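Trevevside Student Robotics Forum
Course Projects › Household Manipulation Module

Topic: Laundry task – order of work for the assessed run
13 replies · 126 views

Mivum_Coordinator wrote:
Members of the five project groups are asked to note the following before the assessed run on Feb 13, 2024. The task remains as published in the module handbook: the arm is to approach the appliance, reach the door opening, and transfer one item of cloth to the worktop. Each group will be allowed 9 minutes. Time spent restarting software will be counted. Groups wishing to query the marking scheme should do so in this thread, so that all groups receive the same answer.

group_jitov wrote:
Thank you for the notice. Our group would like to raise a concern about the approach stage. The handbook awards 6 marks for a "clear approach", but it does not state whether the marker will judge this from the side of the bench or from the wrist camera recording. The two can give quite different impressions. From the side, our arm seems to pass well clear of the door rim. On the wrist recording it looks much closer.

benchtwo wrote:
We would support the use of the side view only. The wrist camera sits very near the arm, and the sleeve takes up a good part of the picture. A marker who is not used to that view may take marks off for a fault that did not happen.

group_jitov wrote:
With respect, we do not agree. The side view hides the fingers as soon as they are level with the opening, and that is the very point at which most groups go wrong. We attach a still from our wrist camera. The fingers are open and empty, the round opening is behind them, and the speckled surface is below.

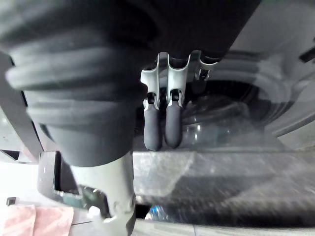
Reply 4 – benchtwo wrote:
The still is useful and we accept that the fingers can be seen well in it. It does not settle the matter of distance. One picture cannot tell a marker how far the fingertips are from the rim, and the curved housing makes that harder to judge. Our group lost marks in September on a reading of this sort and would prefer that it did not happen again.

javier_team wrote:
May we suggest that both recordings be submitted, with the side view used for marking and the wrist view consulted only where there is a dispute? Team Javier already stores both. The files are not large.

benchtwo wrote:
That would be acceptable to us, provided that the group concerned may be present when the wrist view is consulted.

group_jitov wrote:
We would still prefer the wrist view to carry equal weight. A group that has spent most of the term on finger placement should be able to show it. If the side view is to be used alone, we ask that the 6 marks be divided between approach and placement.

Mivum_Coordinator wrote:
The points made above have been considered. The ruling for this run is as follows.

Both recordings are to be submitted by every group. The side view will be used for the approach mark. The wrist view will be used for finger placement, which will be marked separately out of 5. The 6 marks for approach are unchanged. A group may attend if its recording is reviewed, but may not address the marker during the review.

group_jitov wrote:
We are grateful for the separate mark and withdraw our request. Could it be confirmed whether a second attempt at the grasp is permitted within the 9 minutes?

Mivum_Coordinator wrote:
It is permitted. The arm must first return to its starting position.

benchtwo wrote:
We remain of the view that the return to start is unduly strict for groups using the slower controller – it uses up a good deal of the time. We will comply for this run and raise the matter in the module review.

javier_team wrote:
Noted from our side as well. Our group uses the slower controller and has no objection to the rule as it stands.

Share this topic · 5 shares

Related topics
Storing recordings on the Trevevside server
Slow controller settings: questions and answers
Cloth handling: which items are permitted?
Module review – points for discussion
Booking the bench outside class hours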